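Mirkside Netball Club News
January
By Rasa Kütt

The winter season draw is nearly done and most teams will play at the same time slots as last year. We have 80 registered players, with room for a few more in the under 14s. Training for that group starts at 5.30 pm at the Staststead courts, and parents are asked to use the Branon Street gate while the main car park is being resurfaced.

Court hire has gone up, so match fees rise by a dollar for seniors. Junior fees stay where they are.
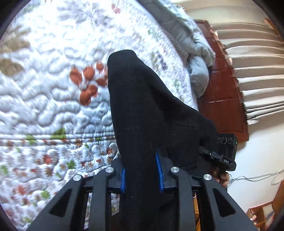 Can a player fill in for a higher grade and still play finals with her own team?

A player may fill in up to three times in a higher grade and keep her place in her own side. On the fourth game she is moved up for the rest of the season. Team managers need to write each fill-in on the score sheet before the first centre pass. Last year two sheets came back with names missing and the points were lost.

Hsin-yi Hsueh is running the beginner umpires' course again. It takes in the rule book, whistle and hand signals, and a half game on court with a mentor. Anyone who turns 14 before the first round can enrol. Umpires are paid after each match, and new ones will be rostered in pairs for the first month.

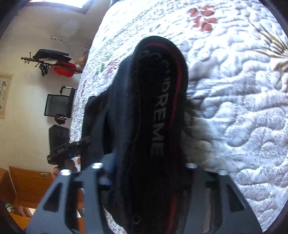
STASTSTEAD, January

The under 16s finished their summer competition with a 31 to 27 win over Vasiliauskas Park. They were four goals down at half-time. Coach Dong-hyun Min moved his goal attack out to centre for the third quarter and left her there. The side finished third on the ladder and most of the girls are staying on for winter.

Grading is on Sunday from 9 am. Players should arrive 20 minutes early to collect a bib.

Contact: the registrar, Mirkside Netball Club, PO Box 1203, Mirkside
© Mirkside Netball Club. Back to top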